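Ludley Stick Reader and Flock App: One Lambing Season In

I run 585 ewes on hill ground and I kept my records in a spiral notebook for longer than I should admit. Last winter I bought the Ludley stick reader, the long-handled kind you wave at an electronic ear tag, plus a year of the app that goes with it. It cost me $1245 all in. I've now taken it through lambing, shearing and one round of weaning weights, and I like it so much that my neighbors have started changing the subject.

First, the reading itself. You hold the button, bring the end of the stick up near the ear, and it buzzes in your hand when it has the number. That buzz matters more than I expected! In a shed full of bawling lambs you can't hear a beep, and with a crowded alley you don't want to be squinting at a screen. I had the old Prastari reader on loan two years ago and you practically had to touch the tag with it. With the Ludley I can stand on the catwalk and work down a full race without climbing in.

The handle is long enough to reach across the chute but it still fits behind the truck seat (mine lives there, with the vaccine cooler). The grip is a bit fat for small hands. My niece Clotilde Leclerc helped with the yearlings and she ended up holding it lower down, near the balance point, and that worked fine for her.

Battery: I charged it at night and never ran it flat, even on shearing day when we started before 6 in the morning. The charging port has a rubber cover that is fiddly with cold fingers. I would happily trade it for a screw cap.

Now the app. It holds 4000 animals on the basic plan, far more than I'll ever own. You set up a session, pick what you're recording (weight, treatment, lambing score, whatever you like) and every tag you read opens that ewe's page. The best part for me is the alert list. I marked every ewe that had trouble with her bag last year, and when one came down the race the stick gave a double buzz and the phone showed my note. I pulled 29 cull ewes that way in a single morning, and I didn't have to look up a thing.

It pairs with my Amrani scale head too, though it took three tries and a phone call. Adel Helmy on the Ludley help line walked me through it, very patient, and he knew which end of a sheep was which. Once paired, the weight and the tag number land together.

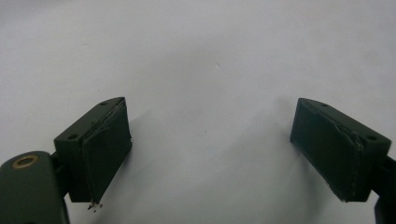
Weaning weights used to take two of us, one reading and one writing, and then an evening at the kitchen table trying to make out what had been written. This July I did the whole job with just the dog for company and had the lambs sorted into three drafts before lunch.

A few gripes. The app wants a signal the first time you open it each day, so start it at the house. Exporting to a spreadsheet puts the dates in an odd order, and you can't change the sire on a whole group at once, only ewe by ewe. I've written to them about that one.

If you have a small flock and a good memory, the shorter Stodholm wand will do and it's cheaper. For anyone running a few hundred head, I'd get the Ludley, and I'd get it before lambing so you have time to load your tag list. Mine took two evenings.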